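Block sorting moves to the long table

Since October the wooden blocks at the Brutine toy library have been sorted on the long table by the windows, and the old shelf bins have gone to Trerkitz for their after-school room. Members have asked how the new arrangement works and what they should do when they bring a set back, so the main points are set out in this item.

The library owns almost 3000 blocks. They go out in cloth bags, and most come back with a few from another bag mixed in. For years the bags were checked only when a family complained. The usual complaint was a set with too many of one color and none of another, which matters more than it might seem, as several of the pattern cards can't be finished without the right mix.

Every returned bag is now emptied into a metal tray and gone through before it goes back on the shelf. Green and reddish-brown blocks are separated first, then checked for splinters, chips and crayon. Crayon comes off with a damp cloth and a little dish soap. Splinters are sanded by hand with fine paper. A block that has split along the grain is taken out of the set and replaced from the spares drawer.

The tray replaced two plastic dish tubs, which had cracked at the corners. It is heavier and it makes more noise, but the sides slope, so blocks slide back toward the middle when they are pushed. Please put cardboard under it if you move it. The table was refinished last year and the tray will mark it.

So far 101 bags have been checked. Of those, 85 needed at least one block added or taken out. The worst was a large set with Overgaard on the label, which had dominoes, a clothespin and half of somebody's train in it. The train has been claimed. The clothespin is still in the dish on the front desk.

When you return a set, leave the bag on the cart and keep the drawstring open. An open bag means it has not been checked. A closed bag with a paper tag is ready to lend. If you know that something is missing, write it on a slip and drop it inside. There is no fee for a lost block. Please don't wash blocks in the sink or put them in a dishwasher, even on a short cycle. The green ones lose their color and all of them swell. 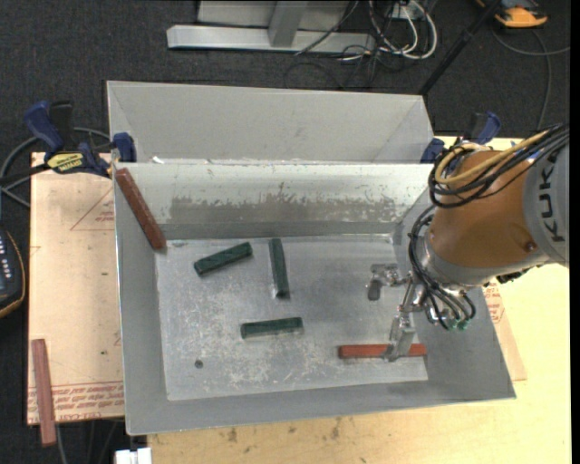 Gunhild Kárason wrote in after the last newsletter to ask that the colors be left mixed. Her two grandchildren like to do the sorting themselves before they build, she says, and it keeps them busy for a good part of the morning. She would also like to see the long blocks lent separately, as they run out first in any tower worth the name.

Blocks are mixed again when they go into the bag, so the grandchildren will still have their sorting to do. Lending the long ones separately is a fair idea and will be tried with the Gromon sets, where there are more of them than the cards call for. Ask at the desk if you would like one of these bags.

Sorting hours are 2 to 4 in the afternoon whenever the library is open. Sandpaper and cloths are in the drawer under the window.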